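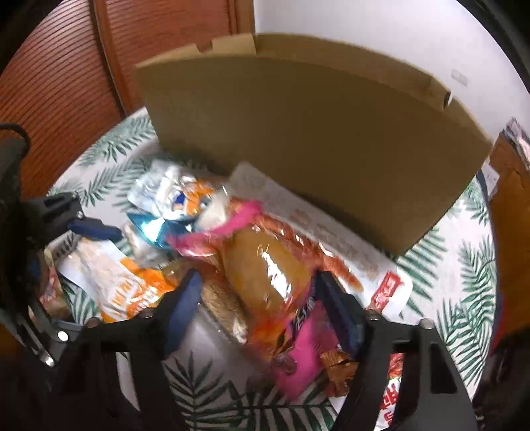

2 min read

Snack table moves to the side entrance

June 5, 2020

Starting with the next pickup, the snack table at the Merilard Street pantry will be set up by the side entrance, next to the bike rack. Grocery bags will still be handed out at the front. If you only want a snack or something for the kids, you no longer have to stand in the grocery line.

Packaged food only for now. We can't take home baking, cut fruit or anything that has been opened, even if it was rewrapped. Bread and pastries are fine if they are sealed and the date can be read. Please don't put canned goods on the snack table. They go in the gray bins inside.

Olga Cabral has worked out a new delivery time with Ledesma Bakery. Their van now comes at 2 p.m., an hour earlier than before, so the door on Gavton Avenue needs to stay clear from lunch on. Two cars were parked across it last time and the driver had to carry the trays from the corner.

The spring food drive brought in 1041 items. Most of it was pasta, rice and canned beans, and the shelves are in good shape for those. We are short on cooking oil, peanut butter, baby cereal and low-salt soup. Paper bags with handles are also needed - the last box of 300 is open.

Leandro Ibarra is putting together the summer delivery routes for people who can't come in. If you have a car and a free morning, leave your name and phone number at the front desk. Routes take a little over an hour and stay on this side of the river. Nazanin Asadi is keeping the list of households, so call her if your address has changed or if you know of a neighbor who should be added.

The second refrigerator is still out of order. A part has been ordered, and milk and eggs will be limited to one each per household until it is running.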